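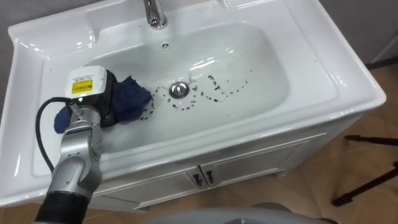 Dark specks in a white sink, drain stopper in the middle.

Chie Shibata wrote on Wednesday:

> Hi all, I'm looking at a used Vekness from a seller out past
> Atcombe. 856 miles, 2 owners, winch on the front, starts on
> the second try. He says it was "only ever ridden on gravel"
> and wants an answer by the weekend. It bogs a little when you
> open it up. He says that's the cold. Is there anything I
> should look at before I hand over money? I can turn a wrench
> but I've never bought a quad before.
> Chie

Chie,

Welcome to the list. A quad that has only ever been ridden on gravel is kept in the same barn as the truck that was only ever driven to church. It may still be a decent machine. And I'll grant him the cold, though it's June.

Bogging under throttle on these is usually the air filter, and the filter is also the best lie detector you get on a used quad. Ask to pull the seat and look in the airbox. If he's in a hurry to get to lunch at that point, so are you.

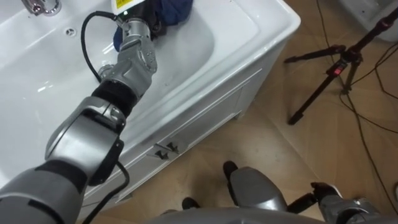 Airbox dirt is what you care about, and specifically which side of the filter it's on. Dirty outside and clean inside means the foam did its job. Grit on the engine side means the thing has been eating sand, and you can start deducting. Wipe the intake boot with something white, please. A dark blue cloth like the one bunched up in that sink is fine for cleaning porcelain, but it will hide anything that comes out of an intake, and you'll drive home feeling great about it.

If the foam comes apart in your fingers, figure a new one into the price. I've run the Polon filters for years and they fit with only moderate swearing.

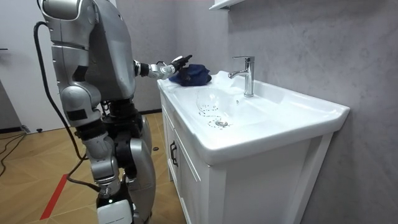

OTHER THINGS TO LOOK AT

Grab each front wheel top and bottom and rock it. A clunk is a ball joint or a bearing, and the seller will tell you they all do that. Mine does that too, and it's a bearing.

Check the CV boots while you're down there. A split boot is cheap. A joint that has been running with a split boot since last fall is how my neighbor Troels Lund came to own a very heavy lawn ornament.

Put it in four wheel drive and make it move, in a tight circle if he'll let you. Don't accept the dash light as proof of anything.

Pull the dipstick. Milky oil means water, and gravel is not known for being deep.
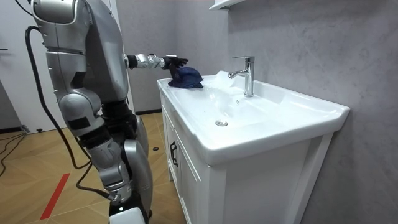
ON THE PRICE

You didn't say what he wants for it, which tells me you already like it. Start by asking for $200 off on account of the bogging. If it's the filter, you've made a small profit, and if it's the fuel pump you'll have lost less than you might have.

Hussam Khoury on this list bought the same model and may remember which Bisgaard winch bracket doesn't foul the radiator. I remember only the one that does.

Let us know how it goes. Bring a trailer with two good straps, and leave it around the corner until you've agreed on a number.

Abílio Carrilho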